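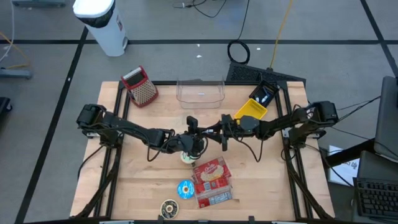

Elvia Ocampo wrote back to our last report to ask why a recipe archive needs to pay for postage, and whether the people of Savimdale had heard of email. They have. They also keep their best recipes on the backs of seed packets and won't let a phone near them.

**Progress to 9th July**

- Recipes transcribed: 1324. Obed Alhassan has stopped converting "a teacup" into ounces after three families sent three teacups.
- Spent: $3269 of the $3275 released so far. The remaining six dollars is earmarked for stamps.
- Home visits: 20, all by Augustina Agbeko, who was fed at every one and has asked that this not be listed as a benefit.

**Behind schedule**

The Skevley boxes. Two branches of one family each claim the same plum cake, and neither will sign the release while the other is credited. Naa Laryea has proposed printing it twice – same cake, two pages – and is waiting to hear.

**Request**

Please release the second payment before the index goes to Gunawardena for printing. They have been patient, but they do want a deposit.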